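Tres pinzas, una mesa y mucha cinta americana

Comparamos los dispositivos de mano de Kalby, Plaver y Viltora. Uno salió cojo del primer día.

Noviembre de 2024

Llegamos tarde y ya había una discusión montada sobre los tornillos. Los de Plaver son de cabeza hexagonal, los de Kalby no, y en el taller de Tabrizi solo había un juego de llaves a mano. Veinte minutos perdidos. Así empieza casi todo en esto.

La prueba era sencilla de contar. Tres pares de pinzas de mano, de las que se pone una persona para grabar movimientos que luego repite un brazo. Las mismas tareas para todas: doblar un trapo, meter cubiertos en un cajón, enroscar un tapón, pasar un vaso de una mano a otra. 14 tareas en total, 2 operadores, y al final 176 grabaciones buenas. Las malas no las apuntamos. Error nuestro.

Floor Desmet llevaba la hoja de cálculo y el cronómetro. También el mal humor, a ratos. Lleva desde septiembre montando el protocolo y se le nota cuando alguien improvisa. «Si cambias el agarre a mitad de la toma, la toma no vale», repite. Lo repitió bastante.

Kalby primero. Ligera, la más ligera de las tres, y se agradece a la segunda hora. El gatillo va suave, quizá demasiado: con el trapo bien, con el tapón resbala. La mordaza abre poco. Un vaso normal entra justo, uno ancho no entra y punto. Calibrarla es rápido, eso sí. Enciendes, abres, cierras, listo. La batería aguantó toda la mañana sin quejarse.

Plaver es otra cosa. Pesa. Los dedos son largos, con una goma que agarra de verdad, y en el cajón de los cubiertos no tuvo rival: cucharillas una a una, sin arrastrar las demás. El problema es la muñeca. El peso cae todo delante y al rato uno compensa con el hombro, y ese vicio se queda grabado en los datos. Desmet lo vio en las curvas antes de que el operador dijera nada. Una pena, porque la mecánica es la mejor del lote. Y la más cara: 1.885 euros el par, sin maletín.

Con Viltora hubo lío desde el principio. El firmware que traía no hablaba con el controlador del taller y hubo que bajar una versión anterior. Después, bien. Después, muy bien incluso. La apertura es generosa, el cierre tiene un punto de resistencia que te avisa, y el vaso pasó de una mano a otra sin sustos. Falla en lo fino: una moneda plana sobre la mesa es misión imposible. También se calienta un poco el mango, nada grave pero se nota.

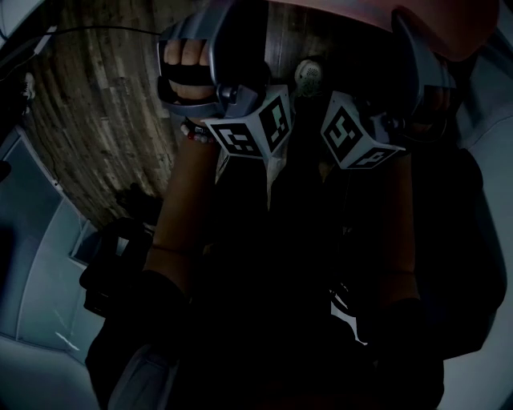
El seguimiento de la posición da para otro artículo entero. Si el sistema no sabe dónde está cada mano, la mejor mordaza del mundo no sirve de nada, y en esto las soluciones siguen siendo bastante artesanales. Un cubo blanco con códigos negros impresos en las caras, fijado hacia la muñeca, uno por mano, y a correr. Mientras la cámara vea bien una cara, hay pose. Con dos caras a la vista mejor todavía. La correa negra ancha que cruza los dedos y los sujeta contra el armazón gris cuenta más de lo que parece: si baila, el cubo deja de decir la verdad sobre la mano. Nosotros acabamos apretándola antes de cada toma.

Lo que peor lleva cualquier cubo es el giro rápido. Al enroscar el tapón perdimos la pose varias veces, con las tres marcas, y siempre en el mismo cuarto de vuelta. Más luz ayudó algo. Bajar la velocidad ayudó mas. Desmet quiere probar con otra cámara, de obturador global, y repetir solo esa tarea.

¿Con cuál nos quedamos? Para trabajo fino y sesiones cortas, Plaver. Para grabar muchas horas, Viltora - con el firmware viejo, ojo. Kalby se queda en la estantería como par de repuesto y para enseñar a gente nueva, que la coge y en cinco minutos ya está doblando trapos.

Queda pendiente la reproducción en el brazo. De las 176 tomas solo hemos pasado unas pocas por el robot y sería hacer trampa sacar un porcentaje de ahí. El trapo lo dobla. El tapón, a veces. Los cubiertos van lentos pero van. En el próximo numero, los resultados completos y la hoja de Desmet, si nos la deja publicar.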